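服务机器人与自动化应用讨论区
版块:家务与车间作业
主题:关于机器能否承担家务及车间整理类工作的讨论(征求各单位意见)
回复按时间先后排列

楼主:综合管理部_梁

各位同仁:

我单位负责一处员工公寓及其附属维修车间的日常运行。公寓共有40间,维修车间设固定工位10个。近期,管理层要求我部就“整理、归位、擦拭、分拣”四类作业是否可以部分交由机器完成提出书面意见,并于六月底前提交。

我部已向Amel和Okik两家供应单位索取资料。两家的答复差别较大。Amel方面认为,台面整理和物品归位目前已具备试用条件;Okik方面则建议仅将地面清洁和定点搬运纳入范围,其余作业暂缓考虑。

为避免意见片面,现就以下事项征求各单位的实际经验:

一、贵单位是否已有机器承担上述作业,运行时间多长,现由何人值守;
二、物品种类和摆放位置不固定时,机器的完成情况如何;
三、作业中断后的处理由谁负责,是否计入人工成本。

请尽量依据实际运行情况答复,引用宣传材料的,请予注明。谢谢。

1楼:后勤保障_老秦

本单位自去年起在洗衣房使用一台折叠设备,仅处理毛巾和床单,衣物不在其列。就毛巾一项而言,运行平稳,值班人员对其评价尚可。床单因尺寸不一,须由人工先行展平并对齐一角,此后设备方能接手。严格地说,该设备完成的是折叠工序中较为规则的一段,前后两端仍由人员承担。

据此,我的意见是:机器目前能够承担的是“工序”,尚不足以承担“家务”。一项家务通常包含若干工序,中间的判断和衔接最费时间。供应单位演示时往往只展示其中一段,采购方容易据此推定全程均可完成。

贵部公寓如拟试用,建议先将整理作业拆分成工序清单,再逐项向供应单位询问。

2楼:Kurkireo技术支持

感谢楼主提供讨论机会。本人就职于Kurkireo,从事双臂台面作业设备的现场支持工作,先行说明立场,供各位判断时参考。

对1楼所述“工序”与“家务”之分,我基本同意,但认为结论偏于保守。近年来台面类作业的进展较为明显,主要体现在两个方面。其一,设备可以在物品位置有所变化的情况下完成抓取,无须预先固定每件物品的坐标。其二,双臂配合使“一手扶持、一手操作”成为可能,开盖、递接、扶稳容器等动作均受益于此。

以台面归位为例。任务表述十分简单:将托盘内的物品取出,放入搁架的指定格内。对人员而言,此项工作无须培训。对设备而言,则须依次完成识别托盘边缘、判断物品朝向、选择抓取点、避让托盘侧壁、越过搁架前沿横档并在格内释放等步骤。任一步骤出现偏差,后续动作均受影响。 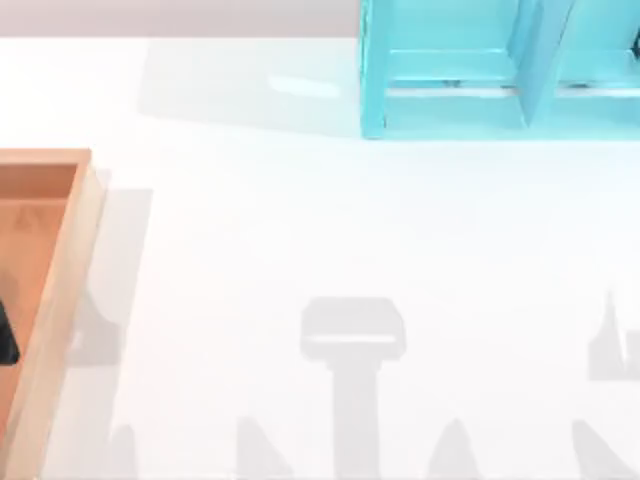

其中较常被低估的是托盘侧壁与搁架横档两处。物品贴近侧壁时,夹爪一侧的手指缺少下探空间,须先将物品拨离侧壁,再行夹取。横档高度虽然不大,但释放前若未充分抬升,物品下缘即会碰触横档。我方在调试时,上述两处占用的时间多于其余步骤之和。

光照亦须纳入考虑。浅色台面上,机械臂自身的投影会随动作移动,视觉部分如未针对阴影进行训练,可能将阴影边缘误认为物体轮廓。在仿真环境中加入阴影和反光变化,可以改善这一问题,但不能替代现场验证。

综上,我方认为台面归位可以进入有人值守的试用阶段。无人值守尚不宜承诺。

3楼:设备科_贺

对2楼所述有两点不同意见。

第一,关于仿真。仿真环境中的托盘和搁架,其尺寸、摩擦系数、物品重量均为已知或可设定。我科车间内的托盘来自不同批次,部分边缘磨损,部分底部粘有胶带残留。搁架亦经多次改装,横档高度并不统一。仿真中验证过的抬升高度,在现场未必适用。2楼虽已提及“不能替代现场验证”,但未说明现场验证须占用多少人工,而这一项恰为采购方最为关心的内容。

第二,关于“有人值守的试用”。值守人员须站在设备旁,发现物品掉落后拾起,发现设备停止后复位。如此,该人员在同一时间内完全可以自行完成归位作业。我科去年试用过一台分拣设备,值守人员的记录显示,一个班次内复位33次。复位本身耗时不长,但该人员因此无法离开,亦无法承担其他工作。就我科而言,该次试用未节省人工。

本人并不反对自动化。我科的数控设备和输送线运行多年,效果良好。但上述设备的工作条件是人为规定的,工件以固定姿态进入。整理类作业的工作条件由使用者的习惯决定,二者不宜混为一谈。

4楼:Kurkireo技术支持

答复3楼。

所述分拣设备的型号及工艺未列明,无法就复位次数作出评价。但我同意,如需人员全程站立看护,则试用仅具有验证意义,不具有经济意义。采购方应在试用协议中写明验证期限,期满未达到约定指标的,可以退回。

关于现场验证所需人工,我方通常派驻人员4天,其间需要使用单位配备熟悉物品的人员一名,每日配合时间视物品种类而定。托盘批次不一的情况,建议在此期间将各批次均纳入测试。

另补充一点:搁架横档高度不统一的问题,有时以更换搁架的方式解决更为经济。调整环境以适应设备,在车间内是通行做法,在公寓内则须征得住户同意。

5楼:公寓运营_Savolainen项目组

本项目组管理的是出租公寓,与楼主情况较为接近,谨就住户一侧的情况作一说明。

4楼所述“调整环境以适应设备”,在居住场所难以实施。住户的桌面、搁架和收纳方式各不相同,且经常变动。同一件物品,某住户认为应放入抽屉,另一住户认为应留在桌面。此类判断与设备的抓取能力无关,即便抓取能力完全达到要求,归位的“位”仍须由住户指定。

本项目组曾就此在住户中征求意见。多数住户愿意接受公共区域的地面清洁设备,对进入室内整理个人物品的设备则持保留态度,主要顾虑为隐私、损坏赔偿以及物品被放置到不熟悉的位置。年长住户中有一位的意见颇具代表性:她每日早晨须在固定位置找到药盒,若药盒被移动,整理得再整齐也无益处。

因此,建议楼主将公寓与车间分开提交意见。公寓室内整理暂不列入,公共厨房和活动室可以另行评估。

6楼:Pirjo Hyvönen

(本帖由本人以中文撰写,如有用语不当之处,敬请指正。)

本人长期从事职业安全工作,注意到各位讨论集中于效率和成本,未涉及人员与设备共处时的安全安排,现予补充。

双臂设备在台面作业时,人员习惯于从侧面伸手取走掉落的物品。3楼所述的复位和拾取动作,恰为风险最高的时刻。值守人员在一个班次内多次伸手,其警觉性会逐渐下降。请各单位在试用前明确:伸手之前设备是否须处于停止状态,由何种方式确认停止,停止后由谁授权恢复。

有供应单位主张,其设备速度较低、力量受限,可以不设停止程序。对此我持谨慎态度。速度和力量的限制针对的是设备本身,而夹持物可能是刀具、玻璃器皿或盛有热水的容器。风险评估应当针对整项作业进行,包括夹持物和台面上的其他物品。

公共厨房若列入评估范围,此项尤应先行完成。

7楼:后勤保障_老秦

6楼所提十分必要。我方折叠设备的停止按钮原装在设备背面,值班人员须绕行方可触及,后由我方自行加装了前侧按钮。验收时未注意到此事,是一名夜班人员提出的。

另就5楼所提“位”的问题,洗衣房亦有类似情况。毛巾折叠后放入哪一格,原先由各班自行掌握,设备投用后不得不统一,最初两周有不少怨言。

8楼:设备科_贺

对6楼无异议。

对4楼“更换搁架较为经济”的说法仍有保留。我科搁架上存放的物料编号与领料系统对应,更换搁架意味着重新编号。此项费用不会出现在供应单位的报价中,但确由使用单位承担。请楼主在测算时一并列入。

9楼:教学实训_邵

本人任职于职业院校实训部门,所见与上述各位略有不同。

实训室内有学员以遥操作方式控制双臂设备,练习将小件物品由托盘移至搁架。由人员操作时,完成情况明显优于设备自主运行,这说明机械结构本身已能满足此类动作的要求,差距主要在感知和决策。对于楼主“能否承担”的问题,我的看法是:在有人远程操作的条件下可以承担;在自主条件下,取决于物品种类是否受控。

遥操作的人工并未减少,仅是换了位置。但对于不便让人员进入的区域,例如存放溶剂的隔间,仍有其价值。

10楼:设备科_贺

9楼所述遥操作,若一名操作人员只能对应一台设备,则与3楼所述值守问题并无区别。隔间一例可以接受,公寓和一般工位不在此列。

11楼:综合管理部_梁

感谢各位答复。现将我部拟提交的意见初稿要点列出,请各位继续指正:

一、公寓室内整理不列入本次试用范围。
二、公共区域地面清洁设备可按常规程序采购。
三、维修车间选取一个工位,就托盘至搁架的归位作业开展有人值守的试用,物品种类由车间事先确定,各批次托盘均纳入测试。
四、试用协议须载明验证期限、退回条件、派驻安排以及复位次数的记录方式。
五、试用开始前完成针对整项作业的风险评估,停止及恢复程序张贴于工位,停止按钮的位置由值守人员参与确认。
六、搁架改造、重新编号等由我方承担的费用单独列支,计入总成本。

第三项选定哪一工位,车间内部尚有分歧。部分人员主张选用物品最为规整的工位,以利于试用顺利进行;另有人员主张选用最为杂乱的工位,认为如此方能得出有用的结论。

12楼:Kurkireo技术支持

关于工位选择,建议先规整、后杂乱,分两段进行。若直接选用最杂乱的工位,出现问题时难以区分原因。

13楼:设备科_贺

不同意仅从规整工位开始。规整工位的结果供应单位的演示中已经可以看到,无须另行占用我方人员时间。若分两段,则第二段应在协议中写为必须完成的内容,不得以第一段结果作为验收依据。

14楼:Kurkireo技术支持

第二段列为必须完成的内容,我方可以接受。验收依据一节,须视第二段的物品清单而定,清单应在签署前确认。

15楼:综合管理部_梁

12楼至14楼意见收悉,将在第三项中补充两段安排及物品清单的确认时间。清单由车间拟订,本周五下班前发至本帖。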